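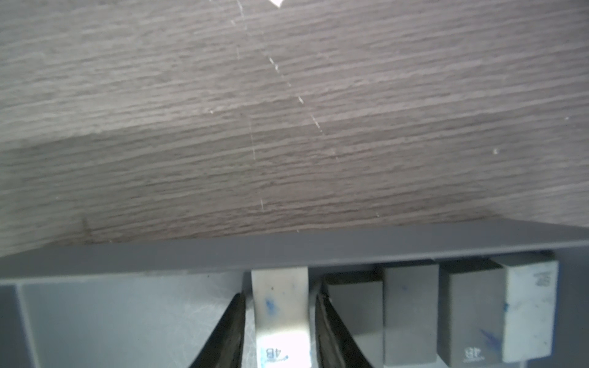
Grivari Opens Its Sorting Table at Skatance

November 4, 2023 – Grivari is delighted to open its new sorting table at the Skatance building in Montoya. The dark wood-grain top gives small blocks in pink, blue, white and gray-green a calm background, and the colors really stand out!
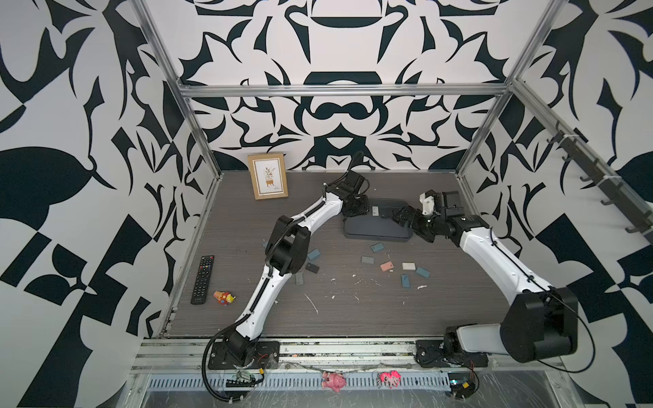 The activity is simple – pick up the scattered blocks and put them away in the gray tray. We spent most of October choosing the wall pattern, a bold mix of black leaves and curves on white, and we love how it came out.
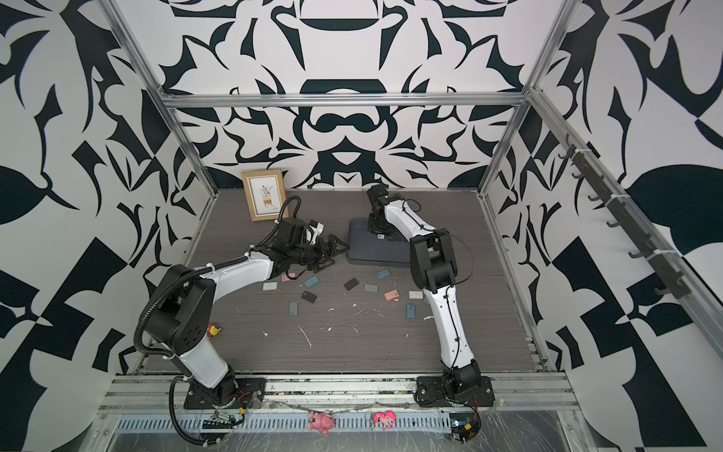 Visits last 20 minutes and are open to groups of up to 7. Bookings are taken at the Skatance front desk through November 21.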